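**February, bin cell, late morning**

Big step on the house rules today! We finally have a draft I'd be happy to hand to anyone walking up to the Plesholm cell for the first time, and it fits on one page.

Cable dressing first, as it's my favorite part. Rule 4 now reads: with the arm at its deepest reach, no cable may touch the bin wall or anything lying on the bin floor. Check it at all four corners by jogging at low speed, one hand on the pendant. The old wording only said "adequate slack," and everyone read that their own way.

Rule 5 is clamps. The bin gets clamped to the table before the arm is enabled, and whoever starts the shift tugs on every clamp. If the bin moves at all, redo it and re-teach the corner points. I love how quick this is, under a minute once you have the habit.

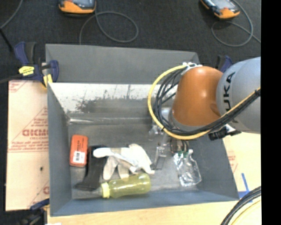
*Notebook entry by Filip, Flumivstead workshop*

Wear on the inner rear wall goes into the log from now on. There's a bright worn band with a dark scuffed patch on it, and I want a dated note every 300 picks so we can tell old marks from new ones. Brostusik run is planned at 2,000 picks, so that's a decent record by the end.

Mixed items stay in the test set: box, glove, bottle on its side, crinkly clear package. The glove and the clear package are wonderful for this, they force you to write down what counts as a good grip. Draft says held clear of the floor for 9 seconds, no contact with the walls on the way up.

Still open:

- speed limit inside the bin (I'd go lower than the current value, want to argue for it)
- who signs when a rule is waived
- checklist has 26 lines, could probably lose a few

Next: print it, tape it up by the pendant hook, run the corner check again after lunch.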